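Search our store Enter keyword Go

Print this page | E-mail to a friend

The Brarico Fold-Down Vanity Shelf
Posted in March by Danilo Gatchalian

I have sold bathroom and bedroom storage for 18 years and I still get a little thrill when something small solves a big annoyance. The Brarico is a shelf that hangs flat on the wall until you want it, then drops down into a spot to do your face, fix a contact lens, or paint your nails while the kids fight over the real bathroom. I have one in my own hallway (my wife claims it's hers, and she's probably right).

Let me start with the hinge, which is where the money goes on a piece like this. Corik makes it, and it's the same soft-drop hinge they put on their ironing cabinets. You pull the front lip, the shelf comes down slowly, and it stops level. It doesn't bang. My old one banged so hard at 6 in the morning that the dog would leave the room! If you've ever had a cheap folding shelf sag at the front after a year, that's nearly always the hinge, so please don't buy a bargain one on the strength of a pretty finish.

The shelf itself is solid birch with a wipe-clean top coat. It measures 18 inches across and carries 55 pounds when it's screwed into studs. On plain drywall with the anchors in the box I'd keep it to a hair dryer, a makeup bag and a mirror. People call me every month asking if they can sit on it. No. Please don't sit on it!

You get it in three finishes: Oat, Dark Walnut and a soft green called Cruzado Green, named after the paint company that mixes it for us. The green looks bluer in daylight than it does under a warm bulb, and I've had a couple come back over that. Ask me for a chip first - they're free and I mail them the same day if you write before noon.

Putting it up took me less than an hour, and I'm slow. Find your studs, hold up the paper template, check it with a level, then drill the top two holes and hang the bracket loosely before you do the bottom ones. The instructions have you drill everything at once, and I think that's a mistake in an older house where no wall is truly flat. You'll want a second person for the part where the shelf goes on the bracket. The screws are ordinary Phillips heads and there's one spare in the bag.

For height, stand where you'll be standing and bend your elbows. The top of the shelf should land a couple of inches below them. If you're going to use a stool, do the same thing sitting down. I get a lot of mail from people who copied the height of their bathroom counter and then found it too low for doing eyeliner, and filling holes in a painted wall is no fun at all.

Now, what to keep on it. I'm a fan of corralling the little stuff in one tub you can lift off before you fold the shelf up, otherwise you'll be chasing lip gloss across the floor. A plastic one with rounded corners is easy to rinse when a cap comes loose. We sell the Zurard tray set for this, but whatever you have in the cupboard is fine too.
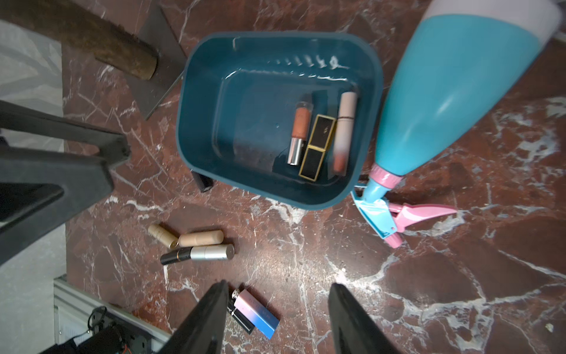
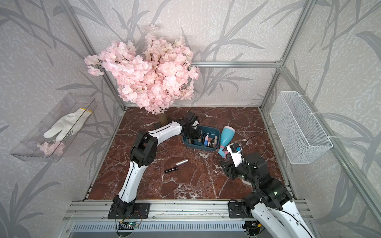
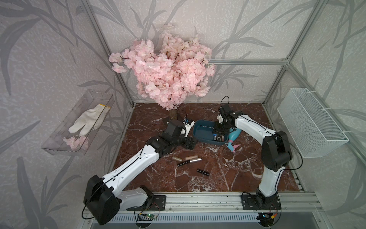
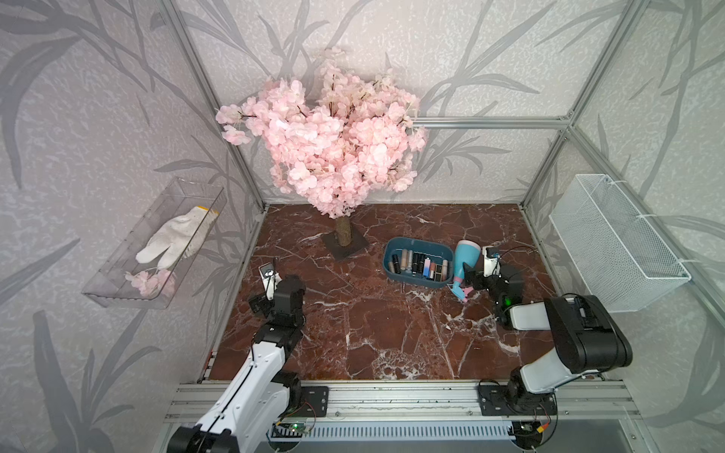
Photos: Danilo Gatchalian

Cleaning is a damp cloth and a drop of dish soap. Foundation comes right off, nail polish mostly does, but keep acetone away from the green because it dulls the top coat. I learned that on my own shelf, and now there's a little bottle of hand cream permanently parked over the mark. Once a year, put one drop of light oil on each end of the hinge pin and open and close it a few times.

We've shipped 1,031 of these so far and the question I get most is about renting. Yes, you can take it with you. It comes off the bracket with two screws, the bracket comes off with four more, and you patch the holes. Save the template if you can, it makes the second wall a lot quicker.

Shipping is flat rate and the box fits in the back seat of a small car if you'd like to pick up from the shop. Spare hinges, bracket covers and touch-up pens are all kept in stock. Tell me which finish you have when you order a pen, and if you aren't sure, look at the sticker on the back edge of the shelf.

Print this page | E-mail to a friend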